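We use cookies to keep this site running and to remember your settings. By staying on this page you agree to our cookie policy.

The Clandance Letter
Secondhand and slow: a word about keeping things longer

Hello again, dear readers, and happy December to all of you! I hope you are somewhere warm with something hot to drink, and that whoever shovels your walk has been up before you.

I want to write this month about keeping things. It has been on my mind ever since my neighbor Murray Thibodeau brought over a box of his late aunt's kitchen things and asked if I would like any of them before he took the rest to the thrift store. I said I would take one or two (you can guess how that went) and I am now the owner of a hand mixer older than I am, a bread knife with a mended handle, and a waffle iron that weighs about as much as my dog. All three work beautifully. The mixer sounds like a small airplane, but it makes a very good meringue.

It got me thinking about how my mother ran her house. There was a drawer for string, a drawer for buttons, and a coffee can of screws that had come out of other things and might go into something else. Nothing with a cord was thrown out until my father had opened it up on the dining room table and had a good long look inside, and supper was sometimes late on account of it. I used to be a little embarrassed by all that when I was a girl. Now I have my own coffee can, and I am rather proud of it!

And it doesn't have to stop at toasters and lamps. So much of what we own now comes apart into pieces, the computer in the den included, and a piece is a much smaller thing to replace than the whole.
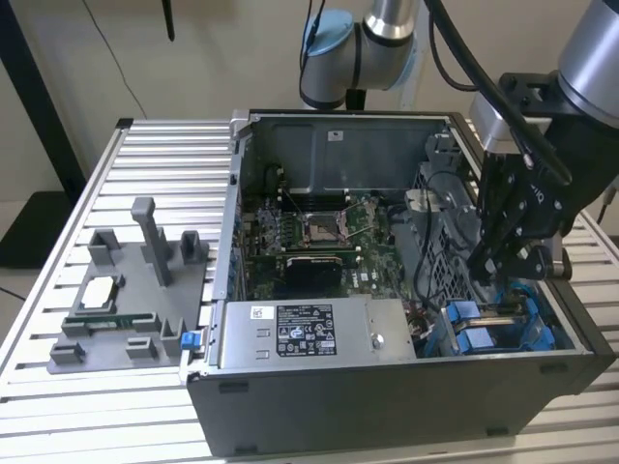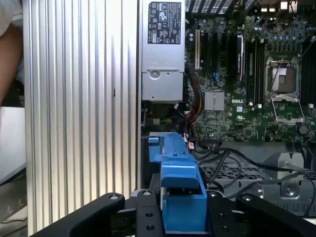

Inside an open computer tower: the green motherboard in the first picture, a bright blue plastic part in the second.

After last month's letter I asked for your own stories, and my goodness, you wrote! Snædís Østergaard sent four pages about the winter coat she has relined twice, once in plum satin and once in an old bedsheet with daisies on it, and she says the daisies are warmer. A reader over in Wikden has been driving the same car since her son was in kindergarten, and he is now teaching his own daughter to park it. Another of you wrote very sternly in defense of darning socks, and I have taken it to heart and bought the wool, though I make no promises about the heels.

If you would like to make a start, I would pick one thing this month. Pick the lamp that flickers, or the chair you have been warning guests about for years. Put it where you will trip over it, or it will go back in the closet until spring. Ask around before you buy a tool, too, as somebody on your street almost surely has one and would love to be asked.

I'll be at my kitchen table on Sunday afternoon with the waffle iron and that wool, and I do read every letter you send, even when I am slow to answer. Tell me what you've kept the longest.

Warmly, and with flour on my sleeves

Contact us | © The Clandance Letter | Back to top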